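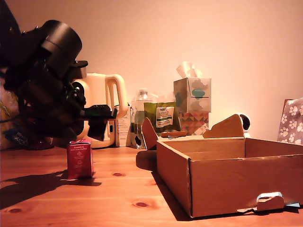
Figure 1. Gripper above the small red carton, open cardboard box at right.

Introductory Manipulation Laboratory
Handout 6: Picking and Placing a Small Carton
Instructor: Jolanta Dudek
Laboratory supervisor: Zbigniew Sikora

Purpose of the session

Students will program the arm to pick up a light paper carton from a tabletop, carry it over an open cardboard box, and release it inside. The task brings together three topics covered earlier in the course: the placement of waypoints, the choice of grip width, and the use of camera views to check a grasp before the arm moves away. Handout 5 should be read again before the session. Students who missed the calibration exercise must complete it first and have the result signed by the laboratory supervisor.

Work is done in pairs. One student operates the arm and the other keeps the written log. The roles are exchanged after the first complete set of trials, and both names appear on the log sheet.

Terms used in this handout

Approach point: the position directly over the carton where the gripper stops before it descends.

Grasp point: the position at which the fingers close.

Carry height: the height at which the carton travels across the table. It must clear the tallest object on the planned path, including any raised flap of the receiving box.

Release point: the position inside the rim of the receiving box where the fingers open.

Drop: any loss of the carton between the grasp point and the release point. A carton that slips in the fingers but stays held is recorded as a slip.

Preparing the table

The carton starts on the table, standing upright, within reach of the arm. Everyday household items remain on the table during this exercise. They are treated as fixed obstacles, and a trial in which the arm or the carton touches one of them is recorded as a contact, even if the carton later reaches the box. The receiving box stays open, with its flaps left as they are. Flaps are a common source of contacts and should be included in the path plan.

Sketch the table from above in the log before the first trial. Mark the carton, the receiving box, and every item that stands higher than the carton. Measurements may be taken with a tape measure. Estimates by eye are acceptable for the sketch but must not be entered as waypoints.

If an item is moved between trials for any reason, draw a new sketch and begin a new set.

Procedure, part A: approach and grasp

Load the Skutora control program and select the profile named Poltach. Confirm that the speed limit is set to the training value. Move the arm to its home position and wait for the program to report that it is ready.

Move to the approach point at training speed. The fingers should be open wider than the carton by a clear margin on both sides. Turn the wrist so that the fingers will meet two opposite faces of the carton. If the fingers meet the corners, the carton will turn as they close, and the grip will be difficult to repeat.

Descend slowly to the grasp point. Close the fingers in small steps and stop at the first firm contact. A paper carton gives way easily, and a closing force suited to a wooden block will crush it. Crushed cartons are to be reported and replaced, and the force setting that caused the damage is written in the log.

Raise the carton a short distance and pause. The pause is part of the program and should not be removed to save time.

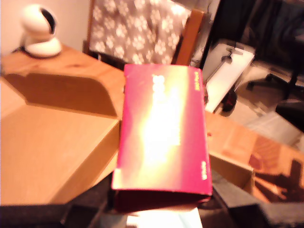
What should the pair do if the carton tilts during the pause?
Lower it to the table, open the fingers, and repeat the grasp closer to the middle of the carton. Record the tilt as a slip and continue with the same set.

Procedure, part B: checking the grasp

The view used for this check must show the carton and both fingers. Three matters are to be examined and recorded in the log.

First, note the angle of the carton in relation to the fingers. A tilted carton may still be carried safely, but its lower corner will hang below the expected height, and the carry height must be raised to allow for this.

Second, note any glare. Printed cartons often have a slightly shiny surface, and a strong reflection can hide the lettering or confuse a program that searches by color. Students using the Custar color routine should record whether the carton was found at the first attempt. Lamps may be moved only between sets.

Third, note blur. A blurred image is not suitable for judging the position of the fingers. Wait until the arm has stopped completely and take the view again.

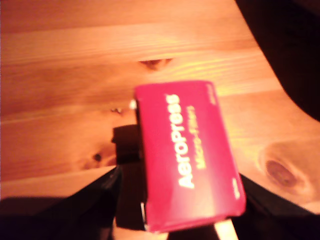 Procedure, part C: carry and release

Raise the carton to carry height before making any sideways movement. The path should go around tall items where possible — passing over them is allowed but leaves less room for error. Approach the receiving box from the side with the lowest flap.

Stop over the opening, lower the carton until it is inside the rim, and open the fingers slowly. Return to carry height before moving the arm home. A trial is complete when the arm is home and the result has been written down.

Each student carries out six complete trials as operator. Unfinished trials are logged but do not count toward the six.

Safety

Hands stay off the table while the arm is powered. The student keeping the log sits within reach of the stop button and may press it at any time without asking the operator. After a stop, neither student restarts the arm until the cause has been written in the log and the supervisor has been informed. Long hair is to be tied back, and loose sleeves rolled up.

Written report

Each pair submits one report of no more than two pages, together with the log and all sketches. The report should state the grip width and force finally chosen, the carry height, and the number of successful placements, slips, drops, and contacts. One failed trial must be discussed in detail. If there were no failures, discuss the trial that came closest to one and explain how this was judged.

Reports are graded on the quality of the record as well as on the result. A pair with several drops and a careful log may receive full credit. In the previous course, the pairs completed 59 counted trials in total, and the most frequent fault in the reports was a missing sketch after an item had been moved.

Reading

Urbańczyk course reader, chapter 2, sections on finger contact and light objects. The section on suction tools may be omitted.

Reports are due at the start of the next laboratory session. Requests for extra time on the arm should be sent to Zbigniew Sikora before the end of February.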